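Ticket: Jaws drift open after homing, suture slips when wrist is pitched
Product: Skuvier four-axis driver board
Submitted from: Gilau shared workshop
Status: Open, waiting on customer
Priority: Normal

Original report

I have a wristed needle driver type instrument mounted on a drive base I built myself. The four spools on the instrument are turned by four servos, and the servos are on your board. Roll and wrist pitch are fine. The two jaws each have their own channel, and grip is the difference between the two.

The problem is with grip. After homing, I command the jaws closed and they close. If I leave the wrist straight they stay closed. If I pitch the wrist and come back, the jaws have opened a little and the thread slides through. The position readout on both jaw channels says they are where they should be.

Firmware is the one the board shipped with in February. Supply is a bench unit and it does not dip when the jaws close. I swapped the cables between channels 2 and 3 and the fault did not follow the cable.

Reply from support

Thanks for the detail. Please confirm that wrist compensation is turned on in the mixing table. On most instruments of this kind the jaw cables run past the pitch axis, so moving the wrist pulls on them unless the jaw channels are corrected at the same time. Please also send the values you have in the table and say how tight the spools are when the board is powered off.

Customer update

Compensation was off. I did not know it had to be set separately. I turned it on with the default value for both jaws and ran the pitch test again.

Better, but not fixed. Pitching forward and back now leaves the jaws closed. Pitching the other way, one jaw comes off the other. When I command open, that jaw also starts late, so for a moment only one of them moves.

With power off, I can turn the spool for that jaw a small amount by hand before I feel any load. The other three have no free play.

Reply from support

That sounds like slack on the one spool. The board reads the servo, so it cannot see what happens after the coupling. Two things to check before changing any more settings:

Look at the set screw on the coupling for that jaw. If it is on the round part of the shaft it will creep under load.

Home again with the jaws held shut by hand, and only let go once the spool has taken up the load.

Customer update

The set screw was on the round part. I filed a flat, cleaned the shaft and put it back with the screw on the flat. Homed with the jaws held shut.

Then I ran 100 open and close cycles with the wrist straight, and no drift on either channel. After that I ran the same pitch test in both directions. The jaws stayed shut both ways when closed on a scrap of thread. The late start on opening is gone.

What is left is a difference in how far each jaw opens. At full open the right one looks further out from the center line than the left. I use a Medeiros adapter plate between the base and the instrument, and I shimmed it early on to get the roll axis straight. I have not taken the shims out yet. I would like to know if this is the plate or the mixing table before I pull it all apart – the plate takes an evening to line up.

Most recent entry, 9:40 p.m.

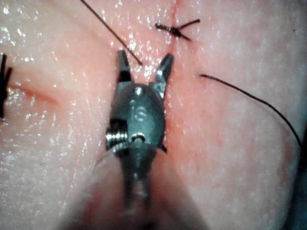

Edit Dobos
Workshop member, drive base and wrist control

Jaws open over the tissue with nothing in them. My question is about the jaw on the right. Grip is fine and I can tie with it, so this is not urgent. I left the compensation at the default value for both jaws. If you think they need separate values, please tell me which one to change first and by how small a step. Otherwise I will take the shims out and home again. Please keep the ticket open until then.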